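The Letter from Clastau

The letter came with the morning post, and Beril Şimşekoğlu put it under the sugar tin without opening it. She knew the handwriting. In 17 years her sister had written 2 letters, and the first one was to say that their father was dead.

She went down to open the shop. It was May, the street smelled of rain, and the ferry from Dandside was late again.
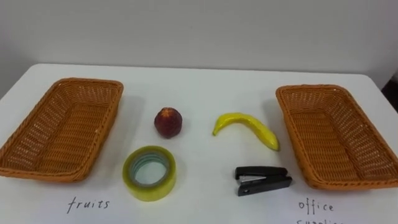
At ten o'clock Noémie Rolland came in for thread. She came every week for thread, although she did not sew much.

"You have a face like a closed door," said Noémie.

"I have a letter."

"From the bank?"

"From Clastau."

Noémie put the thread back on the shelf. She had never been to Clastau, but she had heard enough of it: the steep road, the goats, the house which was sold for 200 to a man named Boutros, while Beril was still on the boat and could not say no.

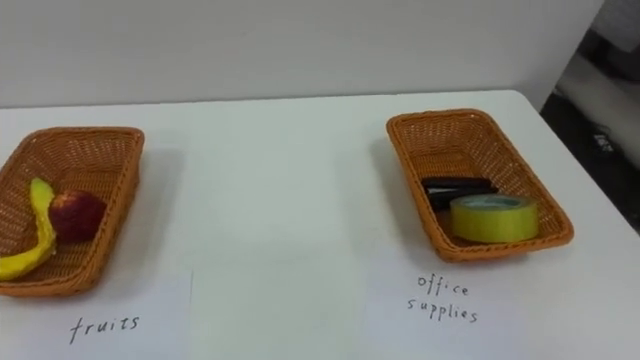
Dandside Evening Writers' Club
Story of the month, posted 5/14/20

"Shall I read it for you?" asked Noémie.

Beril did not answer, so Noémie went up the stairs by herself. She found the letter quickly – there are not many places to hide a thing in two rooms – and she read it standing at the window. It was one page. Then she read it again, more slowly, and came down.

"She has bought it back," she said. "The house. Boutros is old and wants to live with his son. She asks which room you want."

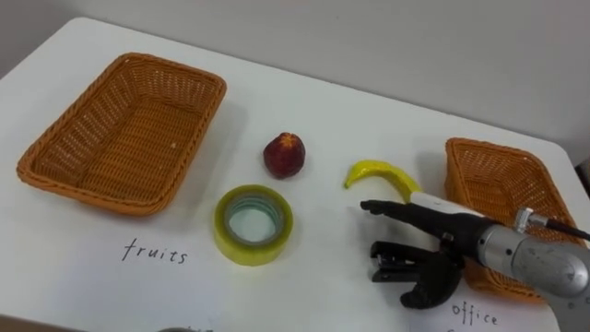
The Room

Beril served a man who needed buttons. She counted his change wrongly and he was kind about it. When he had gone she sat on the low stool behind the counter.

"The one over the kitchen," she said at last. "It was always warm."

"Then write this to her."

"I have no paper."

"You have a shop full of paper, Beril."

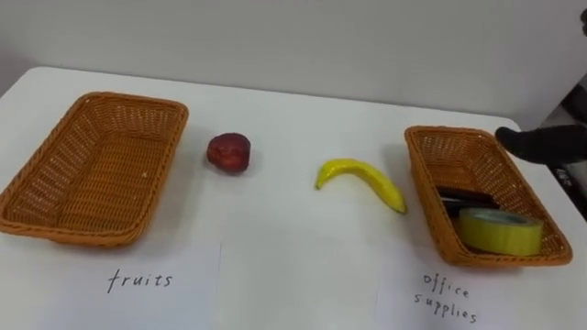 She took a sheet of the brown kind, for wrapping, and wrote the name of her sister on top. The pen was bad. Outside the ferry sounded its horn, and Noémie went to the door to see who was coming up from the harbour.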